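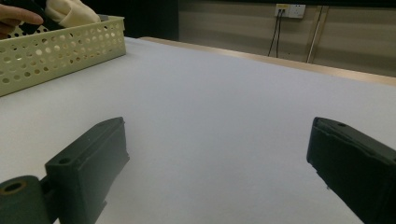 4. Recording cloth demonstrations

I wrote this section after we ran the basket task for the Carhuamaca study, so it leans toward soft things. If you only handle rigid parts, skip to section 5.

4.1 Set up the table

1. Cover the work surface in plain white. I tried a patterned cover once and the tracking on the wrist views got noticeably worse.
2. Put the basket toward the back left and leave the middle of the table clear.
3. Open both grippers all the way and start Waltier, our recorder. Wait for the ready tone before you move!
4. Work the cloth with both hands, slowly. I like to press with the left and keep the right one low and open – you get far fewer missed grabs that way.
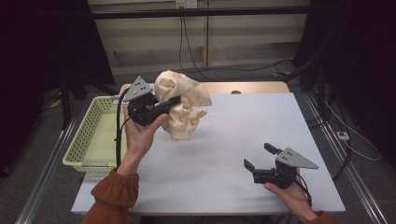
5. Put the cloth in the basket, open both grippers again and hold still until the tone stops.

Note: Keep the gripper cables on the outside of your wrists. If one crosses the cloth, stop and start the take over.

4.2 Check what the wrist cameras got

Scrub through each take in Fluvier before you record the next one. You want both fingers in view at the bottom and a bit of the basket at the upper left. It's fine if the cloth runs out of the top of the view (ours does it all the time), as long as the head camera has it.

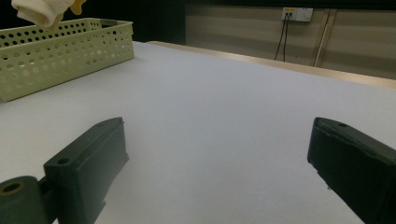

CAUTION

Don't trim the stretches where the fingers are open and holding nothing. I did that for our first 26 takes, thinking they were dead time, and the trained policy closed its grippers far too early. With the full takes left alone it waited properly. We ended up recording 200 and keeping 181.

4.3 Label the takes

Mark each one "in basket" or "on table" from its last image. If you can't tell, label it "unsure" and move on – Onness leaves those out of training.
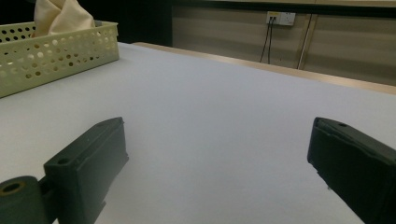
Figure 4-2. Wrist view, cloth above the basket rim, fingers open.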